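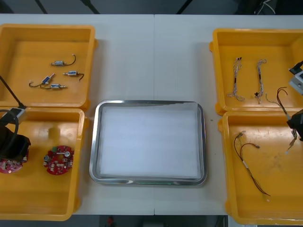
Caixas abertas dos dois lados, tabuleiro de inox ao centro.

Como organizar peças pequenas na bancada

Quem repara aparelhos em casa perde mais tempo à procura de peças do que a soldar. O método que segue serve para uma mesa comum e monta-se numa tarde.

1. Esvazie a bancada por completo e limpe o tampo com um pano húmido. Deixe secar.

2. Separe tudo por função: bobinas e solenoides, interruptores, parafusos, cabos. O que não souber identificar vai para um saco à parte, com data.

3. Atribua uma caixa a cada grupo. As caixas baixas são melhores — vê-se o fundo sem remexer. As Stedisel de 15 cm chegam para quase tudo.

4. Reserve a zona central para o trabalho em curso. Um tabuleiro de metal com rebordo impede que os parafusos rolem para o chão.

5. Etiquete a frente da caixa, nunca a tampa. As tampas trocam-se.

6. Enrole os fios compridos sem os dobrar junto à peça. É aí que costumam partir.

Com cerca de 50 peças por caixa, convém dividir o grupo em dois. Eu faço a revisão geral em novembro e deito fora o que tem ferrugem.

Texto de Juraj Slanina, atualizado em 27 de agosto de 2024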